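Been using the Sira bookshelf speakers from Ingvarsson as my main pair since November, so a few notes for anyone weighing them up against the Emwood floorstanders.

Price first. I paid $800 for the pair. The Emwoods were almost double that at the shop I went to, and they need a bigger room than mine.

Setup: on stands, 2 metres apart, slightly toed in. I started with them pushed back against the wall and the bass was thick and slow. Pulling them forward fixed most of it. The port is on the back, so don't plan on putting them in a bookcase, whatever the category is called.

Amp is my old Tinier integrated. It has no trouble driving them at the levels I listen at. Volume knob sits at 10 o'clock most evenings.

Treble is the part people will argue over. It's clear and a bit forward. Gijs Michiels came round with some brushed-cymbal jazz and found it tiring after an hour. I don't, but I listen mostly to folk and spoken word. If your room is all glass and tile, try before you buy.

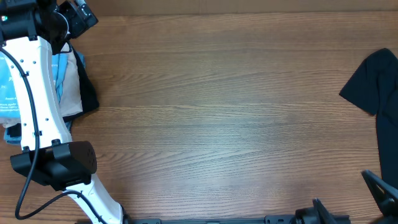
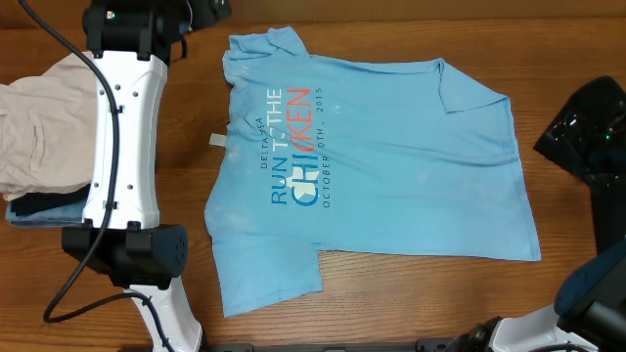 Midrange is why I kept them. Voices sit in the centre and stay there when you shift along the couch. Male voices especially. My previous pair made every radio announcer sound like he had a cold.

Bass is decent for the size. It rolls off early and doesn't pretend otherwise. Upright bass is fine, pipe organ is missing the bottom. I tried a borrowed sub for a weekend and gave it back.

Build: cabinets are solid, grilles are held on by magnets and come off too easily. I've knocked the left one off with the vacuum more than once. The binding posts are set so close together that banana plugs are the only sensible option. Bare wire took me 15 minutes and some swearing.

To the person who asked about colours: mine are the grey. There's a white as well, but it was on back order when I bought. I haven't seen it in person.

On run-in: I can't say I heard a change. Noemi Fiore has the same pair and is sure hers opened up after a few weeks. She also moved her rug in that time, so make of that what you will.

Would I buy them again at full price? Yes, for a small to medium room. For a big open-plan living area I'd save up for the Emwoods or look at something second-hand with a larger woofer.

One more on cables, as it came up in the replies. I'm using plain copper from the hardware store. No plans to change it.

Next I'll try them with the little Tinier headphone amp as a preamp and post how that goes. Probably after New Year, when I've got the living room back to myself.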